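Ulholm
Products Kits Spares Downloads Contact

Bellow Handheld Collection Kit

Last updated 2 July 2022

Bellow is a wearable kit for recording two-handed manipulation examples without a robot on site. The operator holds a gripper in each hand and works at an ordinary desk or counter. Recordings are exported as episodes, ready for training.

What you get

Two hand-held grippers, a chest harness with a display mount, a head camera, two chargers and a carrying case. Marker cubes ship fitted to the grippers. Replacement cubes are sold in pairs, and a cracked or scuffed cube should be swapped before the next session.

Recording

One charge lasts 400 minutes. Episodes can run up to 45 seconds each, and we suggest stopping for a short break after every 20. Keep both cubes in view of the head camera as far as the task allows - tracking recovers by itself after a brief loss, but long gaps are flagged at export.

Rooms do not need to be cleared first. Our own Himivau set, 3,972 episodes of desk tidying, was recorded in offices and spare rooms with everyday things left where they were.

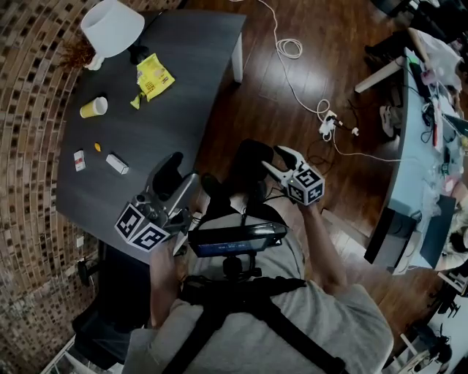

Bellow in use beside a desk, one gripper in each hand, display on the chest harness.

Fitting

The harness straps cross over the back and adjust at both sides. Set the display angle at the ball head before picking up the grippers. Loose clothing should be tucked under the straps.

Options

Fuchs soft finger pads fit either gripper and are ordered separately. Kits bought before January need the newer adapter plate, part of the spares list. Lead time is given with each quote.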